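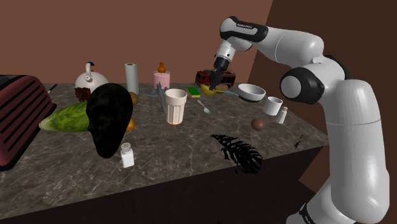 A toy fire truck on a marbled kitchen counter.

Dumum, the consumer lender with branches in Melmont and Kirnton, will change how it handles hardship requests from people behind on their personal loans. The new process starts in May.

Under the current rules, a borrower who misses a payment has to phone the collections line and fill out a paper form before any relief is considered. Interest and late fees keep building while the file is open. From May, requests can be made online or at a branch, and late fees will stop on the day the request is received.

Borrowers owing up to $3000 can ask for a pause of 3 months without sending in pay stubs or bank statements. Larger balances will still need proof of income.

Lucero Condori, a debt counsellor in Kirnton, said the fee freeze is the part her clients will notice first. 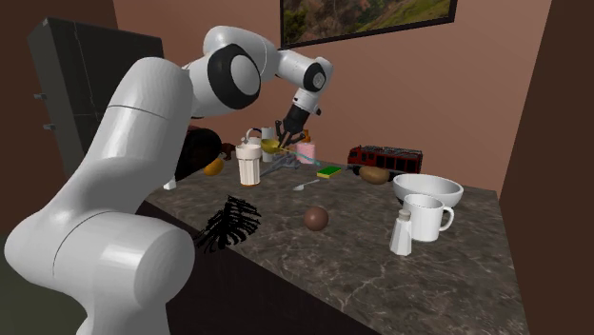
"I see people who borrowed $2000 and owe a good deal more by the time they come in," she said. "A lot of that is fees added while they were waiting for an answer."

She would have liked the pause to cover interest as well. Under the new rules interest still builds during the pause and is added to the end of the loan, so the final cost goes up. Condori said borrowers should ask for that figure in writing before they agree to anything.

Accounts already sold to Cuervo, the collection agency that buys overdue loans from Dumum, are not covered. Those borrowers have to deal with Cuervo directly – the lender says it can't reopen a file once it has been sold.

Paused accounts will be marked as under arrangement in the lender's own records. Dumum has not said how they will be reported to the credit bureaus.

Forms will be available at the Melmont and Kirnton branches when the change takes effect.

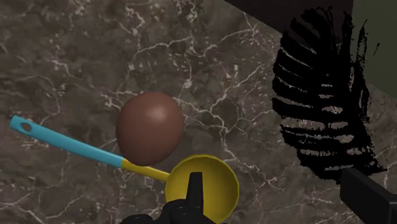
A brown egg on a marble countertop.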